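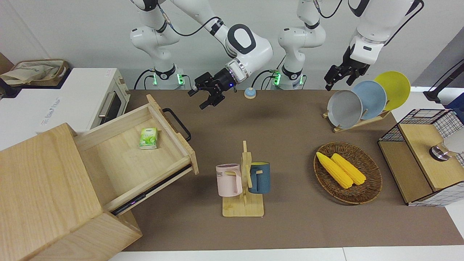

Kitchen bits and plates on the brown table, plus a little blue bell.

February 3, 2020

I have fallen completely in love with lentil soup. I know it isn't glamorous! I had it on the stove four times last week and I'd have made it again last night if I hadn't run out of onions.

It started with my neighbour Zerrin Soylu, who brought a pan of hers round when I had that horrible cold after New Year. I'd always thought of lentil soup as the brown, gritty stuff from school dinners (sorry, Jonermont Primary, but you know what you did). Hers was orange and smooth and sharp with lemon, with a spoonful of red butter swirled over the top, and I ate two bowls standing up in my dressing gown. When I took the pan back I asked how she made it and she looked at me as if I'd asked how she made toast.

So I've been practising. My first go was far too thick and set like cement in the fridge. The second was thin, and I'd forgotten the salt until we were eating it. By the third I was getting somewhere, and I want to write it down properly while it's fresh in my head, mostly for my sister, who keeps texting me for it.

For four people with seconds: one big onion, one carrot, one small potato, a good knob of butter, a spoonful of tomato purée, a teaspoon of cumin, 300 g... no, let me go and look at the scrap of paper. Right, it's a mugful of split red lentils, my blue-striped mug, filled to just under the stripe. A normal mug will be fine.

Chop the onion and soften it in the butter with the lid on. Don't rush this part. I put the radio on and give it the length of the news and the weather. Add the carrot and potato in small chunks, then the tomato purée and the cumin, and stir it until the whole kitchen smells wonderful. Rinse the lentils really well, tip them in, and cover with plenty of water or stock. Then it bubbles away until everything has gone soft enough to squash with a spoon. Blend it, add salt, and loosen it with hot water from the kettle if it's looking like wallpaper paste.

The butter on top is where I get a bit carried away. Melt 30 g of butter in your smallest pan, let it foam, take it off the heat and stir in a teaspoon of mild chilli flakes and a big pinch of dried mint. It goes the most gorgeous colour. Zerrin only does a little drizzle for each bowl. I do more of a puddle.

And lemon! Lots of lemon! I put wedges on the table and let people squeeze their own, and I've noticed everybody goes back for a second wedge after the first mouthful.

I posted a quick note on here about the first attempt and had some lovely messages. Kevser Kahraman wrote to say her mum uses rice in place of the potato, a small handful thrown in with the lentils, and that's what I did for pan number four. It comes out silkier, and you can't tell there's rice in it at all. Craig Gillies says he leaves his unblended and eats it with cheese on toast. I was a bit doubtful, Craig, but I tried it for lunch and it's excellent, especially with a really strong cheddar and the toast dunked in.

Jaxon Pelletier asked whether it freezes. Yes, beautifully. Leave the butter and lemon off, cool it down, and freeze it in tubs with a bit of space at the top. Mine hold 600 ml, which does me for two lunches. It will look split and sad when it thaws, but give it a good stir as it warms up and it comes right back together.

A word about the lentils themselves, as I've become a bore on the subject. The little packets at the supermarket are fine, but the ones at Motaung on the corner by the station are so much fresher, and they come in big bags that I can barely get in the cupboard. Old lentils take ages to soften. I found a packet at the back of my shelf that must have moved house with me, and after an hour they were still like gravel, so those went in the bin.

Next on my list is the green lentil one with noodles that Zerrin's aunt Nurhan makes, which I've only had described to me over the fence. There are fried onions involved, and possibly a dried lime, and there's some disagreement in the family over whether the noodles go in broken or whole. I've been promised a go at it when Nurhan comes to stay in August, but I don't think I can wait that long, so if anyone has a version they like, please send it over. I've bought the noodles already.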